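Money stuff, mostly

OK quick one, I have to get back to the bench. August budget is due and I've been moving the same numbers around all morning.

What we have left is 800 for consumables and small parts. Sounds fine until you price gripper fingers. The Skanier ones are 200 a pair and we go through them, laundry is hard on fingertips. Rubber pads peel, grit gets in. I want 4 pairs. That's the whole 800 gone, no cables, no spare anything.

Kerekes does a cheaper set. Softer, worse on thin fabric. Anatole Besnard swears by them but he mostly does boxes and boxes don't slide out of your grip like a wet pillowcase.

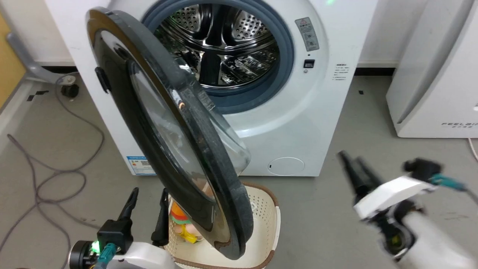
So the other question is the second washer. Everything we've got is trained around one front loader and one door, and the minute somebody asks "does it work on mine" I have no answer. Used machines are cheap. Moving them isnt. Plus plumbing, if we ever want to run full cycles, and I do.

Trallow quoted me a lease on a spare arm, 7 months minimum. Nope. Not for this year. Rerora never wrote back, will try them again tonite.

Current plan, subject to change by dinner: two pairs from Skanier, one Kerekes set to try, rest goes to cables and a used washer if I can find one with the door hinged on the other side. If anyone has one in a garage email me. I'll bring the van.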